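Setting the Table at Sterkville: Project Report
Sumeya Seyoum
March 30, 2019

Our task was to plan a serving table that anyone in the group could lay in the same way. The kitchen at Ranwood House is shared by two classes, and things were often put down wherever there was space. We covered the tabletop with brown paper and marked it into sections with blue tape. The first layout used masking tape, which was hard to see against the paper, so we changed it.

The tray has its place at the back, with the plate in front of it. The cutting board and fruit go on the left. We wrote this on a card and asked three people from the Harawira group to lay the table from the card alone.
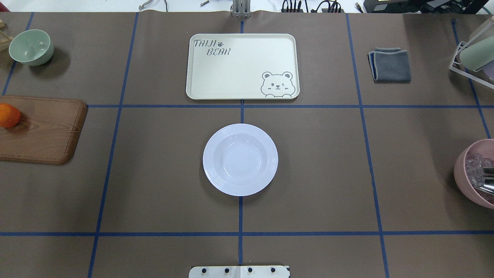 Why use paper and tape when a printed mat would last longer?
A mat fixes the layout for good, and we moved our lines twice in March before we were happy with them.

Two of the three people laid the table correctly at the first try. The third put the board on the right, having read the card from the other side of the table. We added the word "window" to the left edge of the card and did not repeat the test.

The paper wrinkles and needs replacing when it gets marked. The next group should try a thicker roll and tape down the back edge as well.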